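Can machines do the small jobs at home yet? A thread, by Nurhan Ateş. I will try to keep it to things I know.

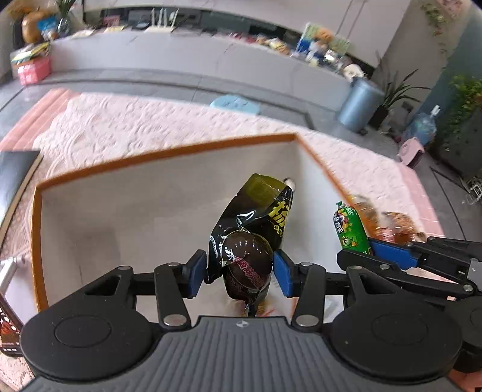
Snacks and a box, two grippers with blue fingertips. Packing is harder than it looks.

1/ My work is packing. Not robots, packing. I was for many years in a small shop that sends mixed snack boxes, and we did up to 300 in a day before the holidays. So when people ask me if the machines will take this job, I have an opinion, but a slow one.

2/ Look at the brown round snack between the blue pads. It has a shiny clear wrapper, and the wrapper ends in a twisted tail. Where do you hold such a thing? My new colleagues always took the tail, because it looks like a handle. Then the snack swings and lands where it wants.

3/ The black pouch behind it is another problem. A pouch has no fixed shape. You press it on one side and the contents go to the other side. A hard box you can measure once. A pouch you must feel every time.

4/ And the green sausage in the second gripper, this is the easy one! Long, and easy to close your fingers round. If every product was a sausage, I think I would have lost my job already.

5/ My old supervisor, Gönül Coşkun, gave each new person 15 minutes to learn the box. After this they were slow but correct. I have read about machines which need many, many more tries than that for one single object. Maybe the comparison is not fair. A person of 20 years has been picking things up for 20 years.

6/ Volkan Yazıcı asks me under the first post: "But what about the factories, they pack by machine since long time?" Yes, of course. There the same biscuit comes in the same position all day. At our table came whatever the customer had ordered, in any order, and we turned it so the name was in front.

7/ The other thing is the shiny plastic. On the wrapper and the pouch you see white spots of light. I know from a visit at Honeck, where they tried a sorting arm in July, that the camera had much trouble with this. They changed the lamps 3 times. It became better - not good, but better.

8/ At home it is harder still, I believe. In a kitchen there is a tablecloth with a pattern, a phone lying there, a stool in the way. No one will make their living room tidy for a machine. Well, my sister would.

9/ So my answer for today: one item, slowly, with a person near, yes. The full box, mixed, nicely arranged and closed, at the speed of a tired person in the evening, I have not seen it yet. If you have, please send me the video, and without the cuts!

10/ Titilayo Oyelaran wants to know which chore I would give away first. Folding the cartons. My thumbs still remember them.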